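Notes wk 3 - Single use vs. reusable, how to count it
Intro to Materials and Waste, L. Valdovinos section
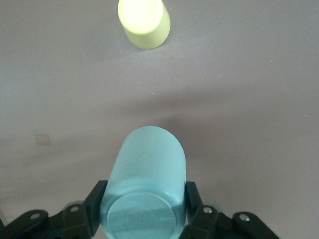

1. The question

Campus cafe wants to go from paper to reusable plastic cups. Is it better? Depends what you count. Most of the arguing you read online is people counting different things and not saying so.

Write this down: functional unit. Means the job being done, same job for both sides. For us = one year of cold drinks at the Budel cafe, 3,000 drinks. Do NOT compare one paper cup to one plastic cup, that tells you nothing. Half the class did this on the last homework.

2. Boundaries

Where do you start and stop? Usual choices:
- cradle to gate (raw stuff up to the factory door)
- cradle to grave (all the way to landfill, burning, recycling)
- gate to gate, one plant only, skip for this course

We use cradle to grave. Washing goes in. Trucking goes in. The building the cafe is in stays out, it's there either way.

3. Break-even

Simple version. Let
R = impact to make and throw out one reusable cup
W = impact of one wash
S = impact to make and throw out one single use cup

Reusable wins after n uses when R + nW < nS
so n > R / (S - W)

Class example, made up units: R = 66, W = 1, S = 3. Then n > 66 / 2 = 33. So at 33 uses you are tied, every use after that you are ahead. Check it by hand: 66 + 33 = 99 on one side, 33 x 3 = 99 on the other.

What if W is bigger than S? Then you never break even, the formula gives a negative number and people write it down anyway. Don't. Look at the sign first.

4. Loss rate

Cups walk off. They get cracked, left in dorm rooms, tossed. If the average cup only makes it to 20 uses and break-even is 33, reusable loses, even with a great dishwasher. This is the number to go after. Deposit schemes are mostly about this.

Montes reading: skim the first part, read the section on returns carefully. Their cafe used a deposit and bought 3,704 cups over the whole trial. Ask yourself how many were replacements and how many were just the starting stock. The report mixes them togther, so be careful quoting it.

5. Washing

Things that move W up or down:
- water temperature (usually the big one)
- full racks vs half empty
- where the electricity comes from
- drying, heated or air
- hand washing under a running tap, can be worse than a machine, varies a lot by person

Urari handout has the rack numbers. Use the full rack column for the base case and half rack for the sensitivity check.

6. Sensitivity check

Change one input, hold the rest, see if the answer flips. If it flips on a small change, say so in your write up. Using the same class numbers, move W from 1 to 2: n > 66 / 1 = 66. Break-even doubled from one small change in the wash. That's a result worth a sentence or two, not a mistake to hide.

7. Things we leave out and should admit to

Litter. Microplastics. Staff time. Noise from the dishwasher (Drinavitz brings this up, fair point). Hard to put in the same units as energy or carbon. List them, don't pretend they are zero.

For next time
Problems 1 to 3 on the sheet. Show the functional unit on the first line or I take points off. Bring the Drinavitz article, printed or on a laptop, we will pull there boundary apart in groups.

Questions: Leopoldo Valdovinos, after class or by email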